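Category: Course Notes > Robot Learning > Week 6
Search this site... Go

Teaching by showing: hand guiding, remote control and what ends up in the log
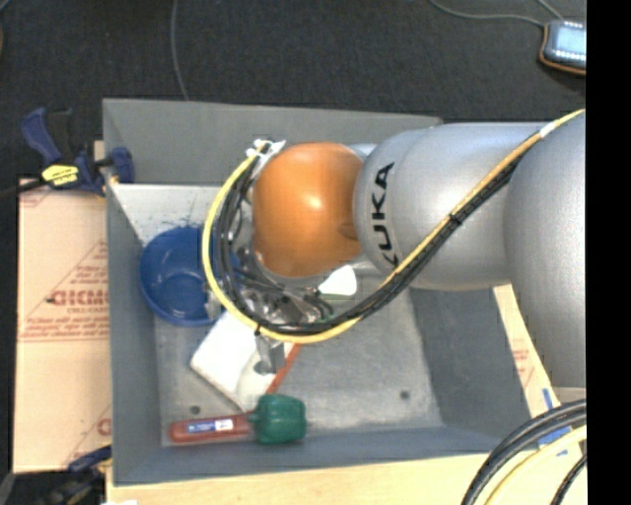 Can't you just write the positions in yourself and save everyone the bother? asked one of the Saturday group before I'd even got my coat off, and I ended up spending the first half of the session on it, so I'll put my answer in the notes this time.

You can, if the thing is always in the same place. For a bin with a mixed handful of stuff in it, you'd be writing positions all day. The bowl lands one way up, the tool lands across a corner, and every list of numbers you typed in the night before is useless. What we want is for the arm to have seen a person deal with plenty of these messes, and to pick up the habit.

There are two ways of showing it, and you'll do both in the practical.

Hand guiding

You put the arm into its free-moving mode, take hold near the wrist and walk it through the job. I love this for a first go – you feel straight away where the arm doesn't want to bend. It's also slow, it's tiring on the shoulders, and your own hands and sleeves get into the camera view. A model trained on those pictures can learn that a sleeve means "close the gripper now", and then it sits there waiting for one. Also, keep your fingers out of the joints. I say it every year.

Remote control

You stand back and drive with the Nevia controller (the grey one in the cupboard, not the old one with the sticky trigger). The pictures come out clean, and you can keep going for much longer. What you lose is touch. People press the fingertips hard into the bottom of the bin because they can't feel that they've arrived. If you drive, come down in two moves: a quick one to just above the object, then a slow one to the grasp. It looks fussy and it makes a huge difference to the recordings.

A few things I'd like you to do while recording

Start every demonstration from the same rest pose. If you don't, the first second of each log is you wandering about, and the model will faithfully wander about too.

Decide what you're picking before you press record. Dithering gets learned as well!

Keep your mistakes if you recover from them. A grasp that slips, followed by a calm second try, is worth a lot – the model will slip too, and it needs to have seen what comes next. Mistakes you don't recover from go in the separate folder called "stopped".

Mind the cables. When the wrist turns a long way round, the bundle comes with it, and there's only so much slack. Turn back the other way before you go for the next object.

Shuffle the bin between demonstrations. Tip things over, push them against a wall, lay one across another. Nobody's impressed by a robot that can only do tidy bins.

How many is enough?

The Borkness exercise sheet asks for 18 demonstrations from each pair, and that's plenty to see something happen. The shared set we'll train on has 628 in it, of which I hold back the last 400... no, sorry, other way round: the first 400 are for training and the remainder are for testing. I had this wrong on the slide and two people have already written it down, so please fix it if you're one of them.

Reading

The Ofori chapter on copying from examples, up to the section on drift. Skip the proofs unless you like that sort of thing. The Cotness worksheet goes with it, and question four is the one I'd try first (question three has a sign error in it that I keep forgetting to mend).

Before the practical

Bring a memory stick, have the log viewer installed, and tie your hair back. Pairs are on the door. If your pair hasn't got a name against the controller slot, come and find me and we'll squeeze you in after lunch.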